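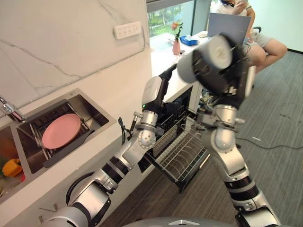 Cleleo Two-Arm Teaching Station

The Cleleo is a two-arm robot station for recording tasks by demonstration. An operator shows the robot what to do, either by moving the arms by hand or by driving them from a remote control desk. The station saves the motion of both arms, the state of both grippers and the video from every camera as one recording. It is built for teams that need many recordings of everyday work such as loading a dishwasher, clearing a counter or putting dishes away.

Two ways to teach

Hand guiding. Press the guide button on either wrist and the arm goes slack enough to move with one hand. Gravity compensation holds the arm up when you let go. Hand guiding works well for short motions and for setting start positions. Your own hands will be in the head camera view, so plan for that if you want to train on the video.

Remote control. The Quartey control desk has two small leader arms with the same joint layout as the robot. Move a leader arm and the robot arm follows. Squeeze the trigger to close the gripper. The desk can sit next to the robot or in another room on the same network. Most customers use remote control for full tasks and keep hand guiding for setup.

New operators usually need some 4 hours at the desk before their recordings are steady enough to keep. Start with large, light objects and slow the follow speed to the lowest setting. Plates in a wire rack are harder than they look, and it helps to practice the approach angle a few times with recording switched off.

Cameras

The station records from the head and from both wrists. The head camera covers the work area and both arms. The wrist cameras look along the gripper toward the fingertips, so part of every wrist image is taken up by the gripper itself.

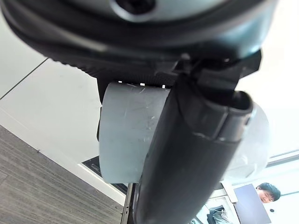 The wrist view also tilts and turns with the arm, and the room behind the work will be in it at all sorts of angles. Leave the mounts locked once you have started a set of recordings. If a mount is moved, run the camera check in Flimine before you record again, and start a new set. Mixing recordings from two mount positions in one set is the most common support question we get.

Bright windows can wash out part of a wrist image. Fixed exposure is on by default. Set it with the arm in the brightest part of its path, then check the darkest part before you save the setting.
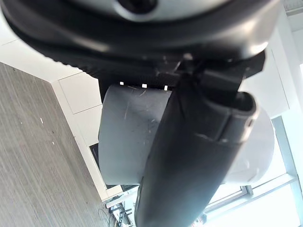

Wrist camera view with daylight from a window at lower right.

Software

Flimine recording software comes with the station. It starts and stops recordings from a foot pedal, lets the operator mark a try as good or bad, and plays back all camera views together. Recordings can be trimmed after the fact. The original file is kept until you delete it.

What you get

Cleleo station with 2 arms and 2 grippers
Head camera and wrist cameras, mounted
Quartey control desk with leader arms
Foot pedal
Flimine license for 5 users
Spare finger set

Options

Navora rolling base, for moving the station between rooms
Extended cable set, 7 meters
Soft fingertip covers

Ordering

Stations are built to order. Tell us the counter height you will be working at and whether you want the rolling base, as the base changes the shoulder height and cannot be added without a new column. Setup at your site and operator training are quoted separately.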